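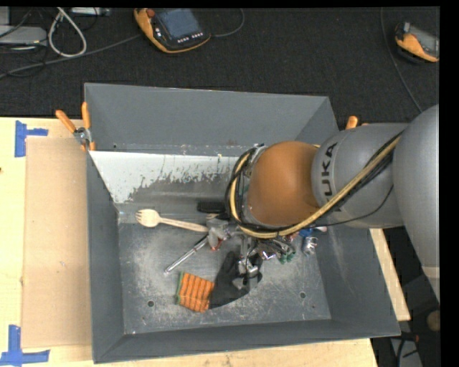
How long does it take to get a picking cell like this one set up in your own shop?
Plan on three days, with the supplier's technician there for the first of them. That's the figure Cledness gives in its brochure, and Chrysanthi Rallis, who has run the demo floor for years, stood by it when I pressed her over coffee.

I drove out to the Cledness open house on 2023-10-24 mostly out of curiosity, and ended up staying through lunch and well into the afternoon (the parking is behind the building, by the way, past the loading dock, and the sign is easy to miss). The welcome was lovely. There was a sheet cake.

The thing I had come for was the Bukus package, their mixed-item picking kit, which they sell as software and a gripper to go on an arm you already own. The demo cell used a KUKA. The arm reaches down into a big gray metal bin, held with orange-handled clamps, and in it was the sort of jumble you find in anybody's kitchen drawer: a wooden fork, a black glove, a striped orange pad that looked like a sponge, a thin metal rod, and plenty of shiny odds and ends crowded in under the arm. I liked that the bin was scuffed and scratched and had plainly seen some use. At the last fair I went to, back in April, every bin was spotless and every part in it was the same shape!

Izzati Ngui from the support team answered my long list of questions very patiently. The kit comes with 29 stored grasp routines, and you can teach your own on top of those. Training at their Medrano site takes 10 people per class. Service calls are covered for the first year, and after that you pay by the visit, which I grumbled about a little. She also told me the older Detia version will still get updates, so those of you who bought it can relax.

We are a small packing outfit with 39 employees, and I'd want a trial with our own goods before signing anything. Cledness will do one if you ship them a box of samples. Ours goes out as soon as I can find a box big enough.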